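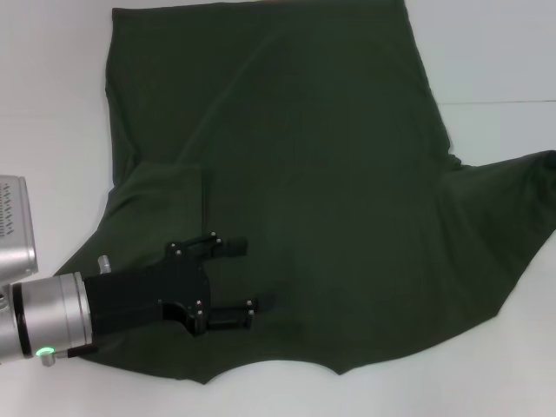 Signe Bundgaard
Textile care editor, Altolley

3 August 2022

Washing Dark Cotton Knits With Less Color Loss

This page covers machine washing and drying of dark cotton jersey, rib and light sweater knits at home. It applies to black, navy, brown, dark red and dark green. It does not apply to indigo denim, which is meant to shed dye, or to wool and silk.

Most of what people call fading is two separate things. The first is dye leaving the fiber. The second is abrasion, where broken fiber ends stand up from the yarn and scatter light, so the surface looks gray even though most of the dye is still there. A shirt that looks chalky at the side seams and normal in the middle has an abrasion problem. A shirt that has gone evenly lighter has a dye problem. The two need different corrections, so look at the garment in daylight before changing anything.

What you need

A washing machine with a selectable spin speed
Liquid color detergent with no bleach and no optical brightener
A kitchen scale or luggage scale
Hardness test strips
A white cotton cloth, old pillowcase or similar
A drying rack or a flat surface

Step 1. Test for loose dye

Dampen a corner of the white cloth with cold water. Press it against an inside seam allowance of the garment for one minute, then rub firmly five times. Let the cloth dry before reading it. Wet cloth looks darker than it is and gives false positives.

No transfer: wash with other darks from the start.
Faint transfer: wash with darks only, and repeat the test after two washes.
Heavy transfer: wash alone until the test comes back faint.

Salt and vinegar soaks are widely recommended at this stage. Neither one fixes dye that is already in finished cloth. Salt has a role in the dye bath, where it drives the dye toward the fiber. In a bucket at home it mostly gives you salty water. Commercial dye fixatives do work on some direct dyes, but they can shift the shade and I would not use one on anything with a contrasting trim.

Step 2. Check the water

Dip a strip and read it against the chart. Soft water needs less detergent than the bottle suggests, and hard water needs more. Hard water also leaves a mineral film on dark fabric that is often mistaken for fading. To tell them apart, soak a small area in a weak solution of citric acid, rinse and dry. If the color comes back, the problem was film.

If your water is hard, a softening additive is a better choice than doubling the detergent. Detergent left in the fabric attracts soil and dries to a stiff finish.

Step 3. Choose the detergent

Read the ingredient list on the back. Color formulas usually leave out oxygen bleach and brighteners, but the word "color" on the front is not a guarantee. Powder formulas are more likely to contain bleach than liquids. Brighteners absorb ultraviolet light and give off blue, which puts a haze over black and green.

Cellulase is worth looking for. It is an enzyme that trims the loose fiber ends from cotton, and over several washes it can restore part of the surface on a shirt that has gone gray from rubbing. It also removes a very small amount of fiber each time. On heavy jersey this does not matter. On thin, old shirts I switch to a formula without it.

I use Greleck Dark Liquid at the dose for lightly soiled clothes, even for gym shirts. For three years I have kept a log of loads by detergent, temperature and spin speed. It stands at 645 entries, and the largest differences in it come from temperature and from load size. Detergent brand is well behind both.

Step 4. Sort and prepare

Sort by surface as well as color. Towels, jeans and anything with an exposed zipper should stay out of the load. A heavy zipper will mark jersey in a single wash.

Turn everything inside out. Close snaps and hooks. Treat collar and underarm soil by hand with diluted detergent, applied with the fingers. A brush raises the surface of the knit and the brushed area will stay visible.

Weigh the dry load once or twice until you can judge it by eye. For knits, fill the drum to no more than half its rated capacity. An overfull drum cannot lift and drop the load, so the pieces grind against each other. A nearly empty drum is also poor practice, as the machine will struggle to balance and may extend the spin.

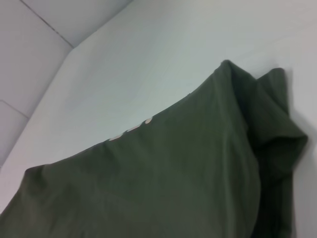

Dark green fabric with pale printed marks along its upper edge.

Step 5. Set the machine

Temperature. Cold for normal soil. Warm only for body oils, and then no more than one wash in four. Hot water swells cotton and speeds up dye loss. "Cold" on many machines means unheated tap water, which in winter can be too cold for detergent to dissolve. If your machine shows degrees, set it to 20 °C.

Cycle. Use the gentle or knits program. On my Masine front loader the gentle program uses more water and fewer drum reversals than the normal one, and both help. Quick programs are not gentle. They shorten the wash by adding more agitation in the minutes that are left.

Spin. Choose medium. High spin presses creases into jersey while it is wet, and the crease lines then rub pale over time. Low spin leaves so much water in the fabric that it stretches under its own weight when lifted.

Rinse. Add one rinse if the water is soft or if anyone in the house has sensitive skin. Otherwise the program default is enough.

Softener. Leave it out. It coats the fiber, reduces absorbency and can leave waxy spots on dark cloth.

Screen prints need no separate program, but they do need protection from heat. Plastisol ink softens when hot and will stick to itself if a printed panel is doubled over in the dryer. Never iron over a print directly. Press from the inside, or put a pressing cloth between.

Step 6. Unload promptly

Remove the load within 15 minutes of the end of the cycle. Wet dark pieces left pressed together can transfer dye to each other in patches, even when the rub test was clean. If you cannot be there, use the delayed start.

Lift knits from below with both hands. Do not pull one piece out of a tangle by its sleeve. Shake each piece once, then square the side seams and smooth the hem with the palm.

Step 7. Dry

Drying indoors on a rack is the default. Keep dark cotton out of direct sun, including sun through a window. Leave it inside out. Fold T-shirts over two bars of the rack if you have the space, so that the crease is shallow.

Dry heavier knits flat. Roll them in a towel first to press the water out, then lay them to measure. Take chest width and body length before the first wash and write them down, so you have something to block back to. Cotton knits tend to get shorter and wider in the wash, and a light pull in the length while damp corrects most of it.

If you use a tumble dryer, use low heat and take the load out while it is still slightly damp at the seams. The last part of the cycle does most of the damage. Lint in the filter is fiber from your clothes. Compare the amount from a low heat load and a high heat load and the difference is easy to see.
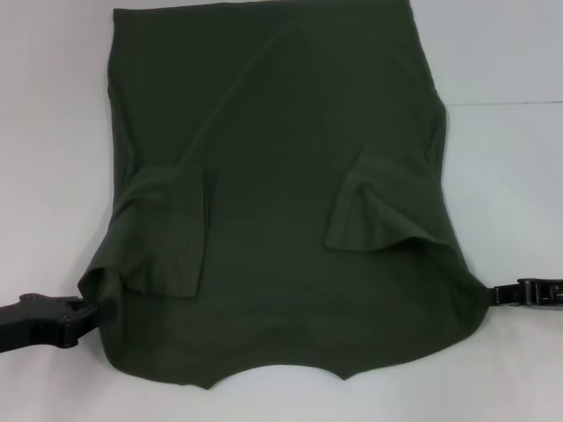

Storage affects color as well, mainly through light and through pressure on fold lines. Open shelving across from a window will fade the outer edge of a stack within one summer, and I have seen a clear line on a navy shirt that was put away in July and taken out in fall. Drawers are better. Fold long-sleeved pieces on a table with the body smoothed flat and the sleeves folded in over it, one on each side, as with the dark green garment here, and then bring the hem up. Move the fold lines a little each time the piece is washed. Hangers are fine for woven shirts but will stretch the shoulders of most knits.

Restoring a shirt that has already faded

For abrasion, run three cold washes with a cellulase detergent and check again. A fabric shaver helps with pills but not with general grayness.

For mineral film, use citric acid in the wash with no detergent, followed by a full rinse cycle.

For true dye loss on all-cotton fabric, overdyeing with a fiber reactive dye works. Polyester sewing thread will not take the dye, so topstitching stays the old color. Weigh the garment dry, and mix the dye to that weight. Expect the print, if there is one, to pick up a slight tint.

Home | Guides | Stain Chart | Fabric Index | Tools | Newsletter | Contact

Read 3,346 times

Comments

Eyvindsson
Did the citric acid test on a black T-shirt I was about to throw out. One spot came back nearly black. Our water is very hard. What dose for a full drum?

Signe Bundgaard
Follow the package dose for descaling laundry and stay at the low end for the first try. Keep it away from any chlorine bleach, and do not leave the load to soak overnight.

knitdrawer
Does the half load rule hold for top loaders? Mine has the center post.

Signe Bundgaard
Yes, and I would go a little under half. Center post machines are harder on knits. Mesh bags help if they are loosely filled.

p.orrin
Cut my spin from high to medium some 20 loads ago. Creases down the front are gone but drying takes until the next morning.

knitdrawer
Same here. I put a fan on the rack.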